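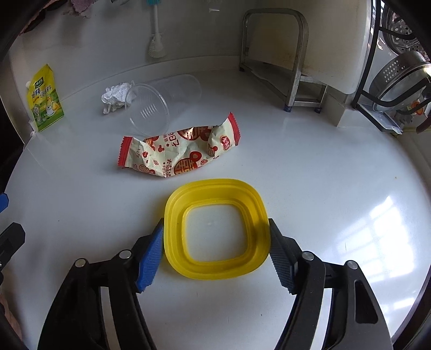

Thrillers have gotten too long, and I think the back half of most of them could lose 200 pages without a single reader writing in to complain.

I started keeping track in July, when I read Comen by Najwa Kassab in one sitting on a delayed train. It runs 218 pages. A shipping clerk finds a container number that shouldn't exist, and by page nine she has made the phone call that ruins her life. There is no prologue set in another country. We never learn what her father did in the war. She has a problem, the problem gets worse, and the book stops when it's over.

After that I picked up Windalow, which I had been saving because everyone I know liked it. The setup is good – a surveyor on a flooded estate, a locked pump house, a missing set of maps. But it takes 199 pages to get anyone inside the pump house. In the meantime we get three narrators, one of them the killer in italics, and a long chapter on the surveyor's divorce. I don't mind a divorce in a thriller. I mind when the plot has to wait in the hall until it's finished.

People who defend the big books say you get more for your money. I understand that, and hardcovers aren't cheap. But I don't buy a thriller by the pound. Others say length lets you know the characters, and I knew Kassab's clerk better after two chapters than I know the entire cast of the Gultatel series, now at roughly 1,000 pages and still going.

There are exceptions. Chamoun is long and I wouldn't touch it. The slow part is a stakeout, and a stakeout ought to feel slow. The author had a use for those pages.

Most don't. I suspect a lot of it comes from contracts, and from series that have to set up the next book before they finish the one in your hand. Whatever the cause, editors should cut more. I've gone back to the older paperbacks on my shelf, the thin ones with cracked spines, and I'm finishing two a week.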